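Do fruit-ripening tricks work?

Every August the same advice comes back: put hard peaches in a paper bag with a banana and they'll be ready overnight. I've tried it for years and I'm not convinced about the overnight part. Two days, maybe. A plain bag did nearly as well.

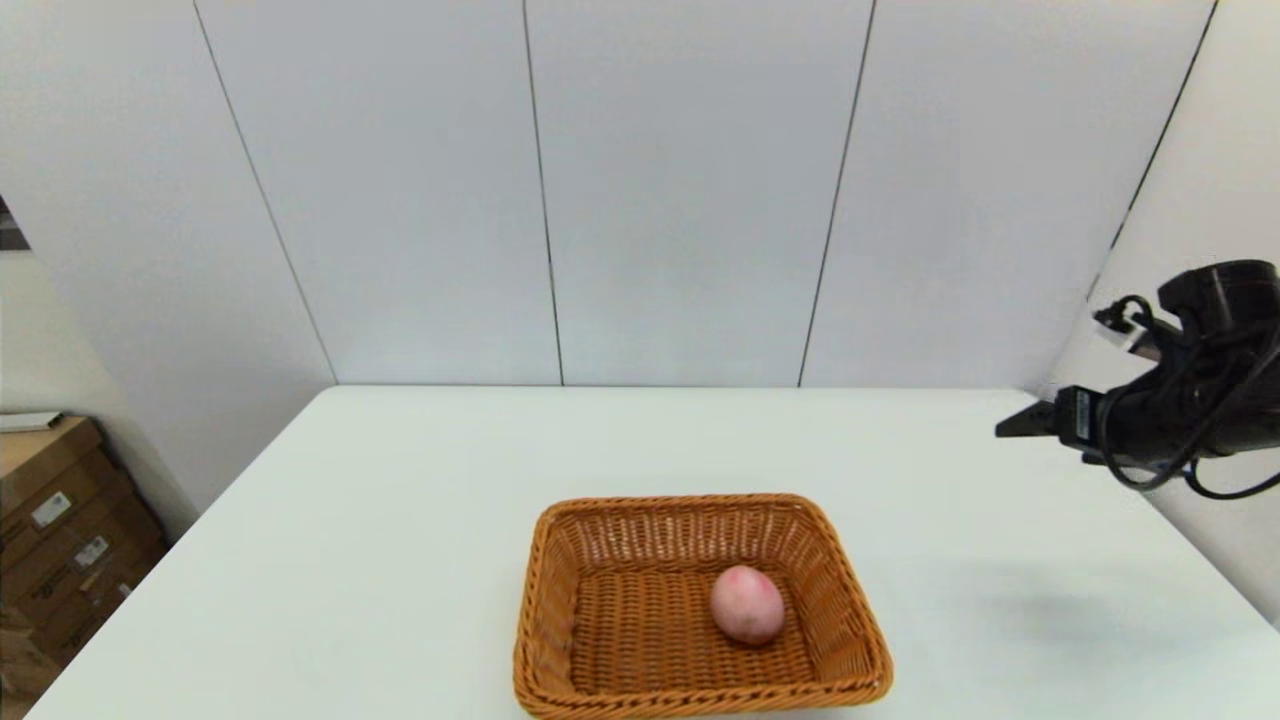
The Wovby fruit liner is harder to defend. It costs 25 dollars and promises to keep fruit fresh longer. Mine went moldy on the usual schedule. Save your money, check for soft spots every morning, and move anything ripe to the fridge.

Roman Marciniak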